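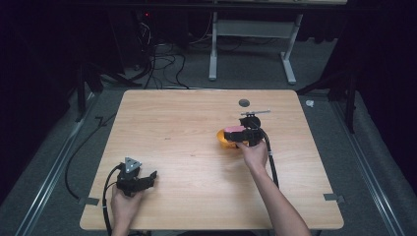 OK quick one tonight, it's late and I have 20 minutes before I have to go move laundry.

So. The bowl thing. Several of you asked after the February post and I kept saying I'd write it up and then didn't. Writing it up.

Background for anyone new: I can't keep a table clear. Never could. Any flat surface in this apartment turns into a drop zone inside an hour. Mail, hair ties, receipts, a single sock, batteries that might be dead, batteries that might be fine. I bought trays. I bought a set of drawer dividers from Nartey that fit no drawer I own. I did the labels phase (we don't talk about the labels phase).

What finally worked, sort of, is one bowl. One bowl on one table and nothing else is allowed to live there. Small stuff goes in the bowl. Big stuff can't go in the bowl so it has to go wherever it really belongs, which means I have to stand up, which I hate, but there it is.

Anneliese Janssen gets the credit. She used to run the front desk at my old job in Trumport and her desk was spotless, except for a bowl. Everything odd that came across that desk got dropped in. End of the day she tipped it out and dealt with it, took her maybe five minutes. I asked her once what the system was called and she looked at me like I'd asked what her shoes were called.

Rules, such as they are:

Bright bowl. Mine was gray at first and I stopped seeing it, it turned into scenery. Orange or yellow is good. Something loud against a light table. You want it to bother you a little.

Shallow-ish. A deep bowl is a trash can with better manners. My second bowl was a big mixing one and I found a parking ticket at the bottom that was eight weeks old. 55 dollars, plus the late fee. Not over it.

No lid!! I tried a lid. I put things on the lid.

One table. I know I said that already. But the minute there's a second bowl in the hallway you've got two piles and you're hunting for your keys in both. Ask me how I know.

Empty it daily. OK this is the one I'm bad at. I do it most evenings, and after a bad day I don't, and then the next night takes twice as long. Still way better than before. Before, I'd do one giant clear-out every couple months and lose a whole afternoon and get mad at everybody.

The table matters more than I expected, btw. I had a dark one with a ledge all the way around and crumbs lived in the ledge. Swapped it for a pale wood top with rounded corners and it's a different life. One wipe. My hip also thanks me for the corners. The old one was a beautiful table and it bruised me constantly, I gave it to my cousin with a warning. The new one came secondhand from a place out in Sostden, that junk-furniture warehouse behind the tire shop, 400 for the table and two chairs. I'd have paid less for just the table but he wouldn't split them. The chairs are fine. One wobbles.

Some stuff I've learned about the actual emptying part, which sounds stupid to have learnings about but whatever:

Pick up one thing at a time. Really one. When I grab a handful I end up standing in the kitchen holding a handful, and then I put the handful down in the kitchen, and now the kitchen has it.

Don't sort on the table. No little piles. Piles are how it starts. Thing out of the bowl, thing to its home, come back.

If it has no home, it gets one right then or it goes in the trash or the donate bag. This was brutal the first week. I had a whole category of things I was keeping purely on the grounds that I'd been keeping them. Foreign coins. A key to I don't know what. The little allen wrench that comes with everything.

Soft things are allowed, I changed my mind on this. I used to say hard items only, bc gloves and hair scrunchies fill the bowl in no time. But then the soft stuff just sat beside the bowl, which defeats the purpose. So now it all goes in and if the bowl's full by noon then I empty it at noon. Not the end of the world.

Kids can do it. My niece stays with me a lot and she's six and she loves the putting in and has zero interest in the taking out. I made it a race against the microwave timer and that worked for a good while. Then she figured out she could just hide things under the couch cushion and win. So we're renegotiating. She's tough.

Somebody in comments last time (the Stultach reader? sorry I've lost the thread) said this is just a junk drawer with no drawer. Yeah. Pretty much. But I can't close it and walk away from it and for me that's the entire trick, I'm a closer-and-walker-away. If you're a person who opens a junk drawer and feels moved to do something about it then you don't need me, go enjoy your evening.

Things I still haven't solved:

Paper. Paper does not belong in the bowl and it also doesn't go anywhere else. Currently it's leaning against the toaster. I know. Open to ideas, but please don't tell me to scan it, I've tried scanning and then I had paper AND a folder of scans called "new new".

Chargers. They're too long for the bowl, they drape over the side and then they pull everything else out when you tug on them. I've got a hook now for the phone one. The rest are in a bag that I'm calling temporary.

Sunglasses. Bowl scratches them. So they ride on my head till bedtime adn then I lose them in the bathroom.

Anyway that's the whole thing, one bowl, loud color, one table. Try it a couple weeks and tell me where it falls apart for you, I'm curious wether it's the same places as me.

Next post is going to be the hall closet if I can face it. There's a vacuum in there I don't remember buying.

OK dryer's buzzing.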